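Kadstead Community Help > Faith & Congregation Life

How do you get people to sign up to read scripture aloud?

Posted October 4, 2020 by pewfourleft

I've inherited the reader schedule at our church in Sarkedlow. We have nearly 300 people on the rolls and the same two of them do every reading. One is very good. The other is me.

I've tried a clipboard in the lobby, a notice in the bulletin, and standing by the coffee looking hopeful. The clipboard came back with a grocery list on it. We need readers in place by December, when the services get longer and the names in the prophets get harder. What has worked for you?

14 comments - 3 shares

dustyhymnal

Throw out the clipboard. A sign-up sheet asks everybody, so it asks no one in particular, and everyone walks past it with a clear conscience. Here is how we did it in Dewan:

1. Pick one person and ask them face to face. Name the date and the passage. "Would you read Psalm 100 in two weeks?" is five verses and hard to refuse. "Would you like to get involved?" is very easy to refuse.

2. Hand them the reading in large print, with the hard names spelled out the way they sound. Most people aren't afraid of God or the congregation. They're afraid of Mephibosheth.

3. Let them practice at the lectern when the building is quiet. Ten minutes is plenty. Show them where the microphone switch is, and that it has two positions, both of which look like "on."
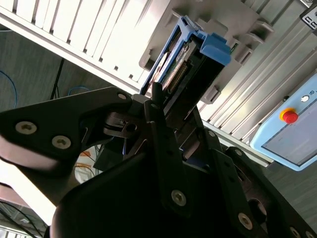 4. Thank them afterward and then leave them alone for a month. The quickest way to lose a new reader is to put them down for the whole of Isaiah on the strength of one good psalm.

We went from three readers to a full rotation by the next Easter. One of them does voices, which I have decided to live with.

Helpful: 55

usico_alto

Ask the teenagers. They read better than we do and they don't stop to explain the passage first. Ours like doing it in pairs - one reads, the other stands there for moral support.

Helpful: 21

plainbench

We just make the pastor do it.

Helpful: 2

Related topics
Choir robes: wash or dry clean?
Our potluck is all desserts again
How long is too long for announcements?
Finding a used organ bench near Usico
Polite ways to end a prayer meeting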